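About us

Hello, and thanks for wandering over to this page! We're Gruna, a small robotics workshop in Brornville, and I'm the one who started it, answers the phone and writes most of what you'll read on this site. We set up robot arms for firms that need odd things picked out of bins and put somewhere else. Mixed parts, returned goods, bits of packaging, that sort of thing.

Most pages like this tell you how well everything has gone. I'd like to tell you about the January we had, as customers ask about it anyway and it changed how we do nearly everything.

We were building a picking cell for Petridis, who sort returned household goods (lovely people, and still a customer, I'm glad to say). Our picking software is called Reklow, and it had just done 2000 picks in our own workshop without a single stop, so we were feeling rather pleased with ourselves. On pick 126 at their place the arm went down for a plastic jug, missed, and carried on down until it met the divider in the middle of the bin. It bent a gripper finger, cracked the bin and pulled an air fitting clean out. The hose whipped about a bit and made a dreadful noise. The fence was shut and everyone was on the right side of it, so no one was hurt, but I can still hear it!

The cause was dull, as these things often are. Someone had nudged the bin 20 millimetres along the table while sweeping up. Reklow thought the divider was where we'd told it the divider was, and our contact limit had been set far too high - up to 300 newtons on the way down - from an afternoon when we were testing something else and forgot to put it back. That was my mistake. I'd signed the sheet.

We stopped the job, told Petridis the lot that same evening and paid for the bin. Then we spent the spring going over every cell we had out in the world and checking its limits one by one. Two others had old test settings in them. Neither had gone wrong, but they could have.

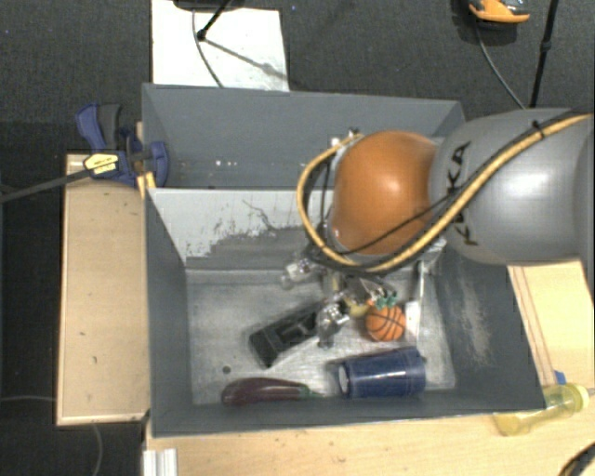 Reklow now gets its practice in our own workshop on a mixture that's awkward on purpose, and it has to cope with the divider before it goes anywhere near a customer. We like things that roll, things that are shiny and things that lie at silly angles, so a toy basketball, a dark blue cup on its side and a purple toy aubergine are a perfectly normal morning for us. You'll spot a clamp on the rim of the bin too, and I'm very fond of clamps these days. The paint on top of the divider is scratched and worn, and I don't mind that a bit in a practice bin.

The other changes are less fun to look at. Contact limits live in one file that two of us have to sign. The arm checks where the bin is at the start of every shift, and again after any stop. If it feels a push it wasn't expecting, it halts and waits for a person to come and look, even if that costs the customer a few minutes. Some of them grumble about it, and we leave it switched on.

If you've got a cell of ours and it's doing something you don't like the sound of, press stop and ring us. We'd much sooner drive out for a loose bracket than hear about it a week later. And if you're only thinking about a robot, come and see us in Brornville, ask to read the January report (it's in a ring binder by the kettle) and have a go at choosing what goes in the bin.

Page last updated 2022-08-25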